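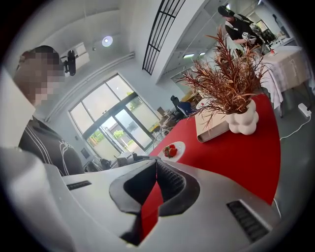 I stopped by the Celov reading room in July to see what all the fuss was over the new snack table, and I stayed a lot longer than I meant to. It's red! Bright, cheerful, ketchup red, and after years of sitting at the old brown one I keep wanting to pull up a chair just to look at it.

The room opened again this month after a refresh that cost 3,331, most of it spent on paint, chairs and getting the lights sorted out. Songül Tokgöz ran the whole thing and picked the table herself from Staniforth, the secondhand place out past the bridge. She told me she went in for a lamp. (She did not come home with a lamp.)

There are strawberries out on a little white plate, and you're meant to help yourself. They come from Gorazd Lazarević's patch and he's hoping to keep them coming for another 2 weeks if the birds leave him any. The white vase, the one that looks like a stack of bubbles, is on loan from Songül's sister, and so are the spiky rust-colored leaves in it. I'd have gone for sunflowers, but I've been outvoted and I have to say the rusty color looks great against the red.

You get lots of daylight through the big glass panes, with the green shrubs right outside, so mornings are the time to come if you like to read by the window. Dušan Babić has already claimed the early slot for his crossword group, which meets at 9 and is happy to take new people, even slow ones like me.

Book swap rules are the same as before: bring one, take one, and please don't leave encyclopedias. We're up to 300 titles on the shelves in the hallway, with 3 boxes from the Sorkum sale still to unpack. If you can spare an hour for that, leave your name with Songül. Coffee is still by donation and the cups still need washing when you're done with them, so bring a dish towel if you have a spare. The room is open from 8:30 in the morning until 6, and Wyn Prosser has the key if you find it locked.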